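How Does a Robot Learn to Fold a Sweater?
by Milagros Robles

Think back to when you learned to tie your shoes. Somebody probably sat down next to you and made the loops slowly, and then did it again, and again after that, until your own fingers got the idea. Robots that learn work a little bit like that, except that they need a great many more turns than you did (and they never ask for a snack).

At Derkholm, where I work, we are teaching a robot called Wutell to help with clothes and blankets. Cloth is a tricky thing for a robot! A cup is the same shape every time you pick it up. A sweater can be flat, or bunched, or folded over on itself, and it changes shape the moment you touch it.

So we show Wutell lots of examples. A person holds a gripper by its handle, the way you might hold a pair of kitchen tongs, and uses it to pinch and move the cloth. The gripper has two fingers with blue pads on the ends, and a camera rides along with it. The camera saves what the gripper "sees" while the person works.

A knit sweater, and then something plush and much fluffier:
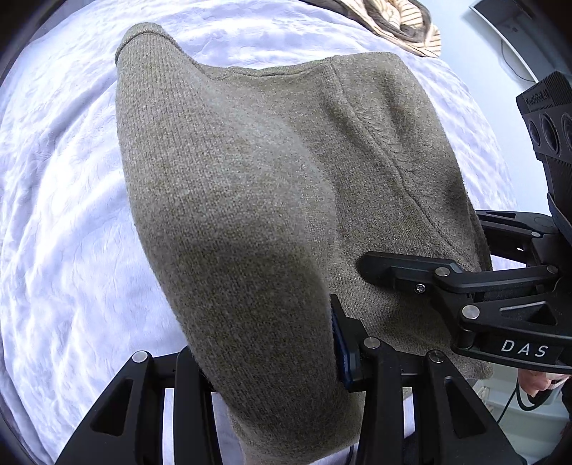
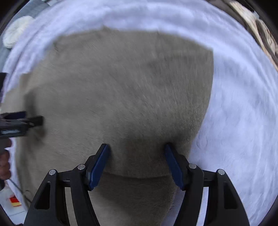
One turn, from start to finish, is called an example. You might think that 2 or 3 examples would be plenty, and for you they might be, because you have been handling socks and pajamas your whole life. Wutell starts out knowing nothing at all about socks. Our first goal is 1000 examples, and when I last looked at our chart we had 324, so there is a lot of folding still to do.

We try to make the examples different from each other, too. If we only ever used one sweater, Wutell might get very good at that one and be completely puzzled by yours. So we change the cloth, and we change where it lies, and we let different people take a turn, since everybody folds in their own way. My folds come out crooked — my mother could tell you all about that — and we keep plenty of the crooked ones as well.

When the examples are ready, they go into a computer, which looks for patterns in them. Where did the fingers go just before they closed? Which way did the cloth move afterward? Bit by bit the computer gets better at guessing what a good next move would be. Then Wutell tries it with its own arm, and we watch to see which parts need more practice.

You can try this at home with a dish towel and some tongs. Ask a grown-up first, then fold the towel in half without letting your hands touch it. Do it again with a thick sock and see what you have to change.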